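Lanville 143 Ring Rope Set

The Lanville 143 is a replacement rope set for wrestling rings with turnbuckle mounting. It is sold as a complete set of 3 ropes, top, middle and bottom, ready to hang. Each rope has a steel cable core inside a rubber hose, finished with cloth tape. Natural fiber rope is not offered in this series.

Tension is set at the turnbuckles. Bring all four corners up evenly, working bottom rope first, and check the set again after the opening match. New ropes settle during the first few shows and will need to be taken up - usually by a turn or two at each corner. 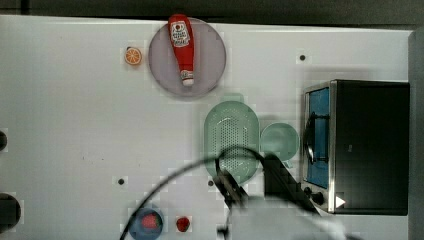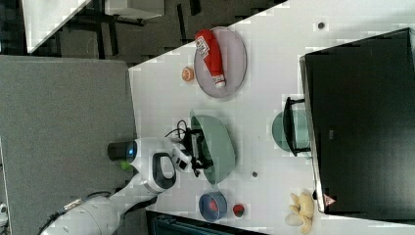

Gunawan

The 143 fits the Mitumeo post and the older Stosmont post without adapters. Other posts can be used if the eye bolt accepts the supplied shackle. Measure the ring between opposite posts before ordering, as cut sets are not returnable.

Specifications
Part number: 957
Ropes per set: 3
Core: galvanized steel cable, swaged ends
Cover: black rubber hose
Tape: red, white, blue or black, one color per rope
Shackles: included
Turnbuckles: not included
Turnbuckle pads: not included

Care
Wipe the tape with a damp cloth after each show. Do not use solvent cleaners, which soften the adhesive. Retape when the hose shows through. Slack the ropes before transport and coil them loosely - a tight coil will kink the core, and a kinked rope must be taken out of service. Inspect the swaged ends at every setup.

Ordering
Sets are cut to order and ship in 5 working days. State post type, ring size and tape colors with the order. Single ropes are available under the same part number with the suffix T, M or B.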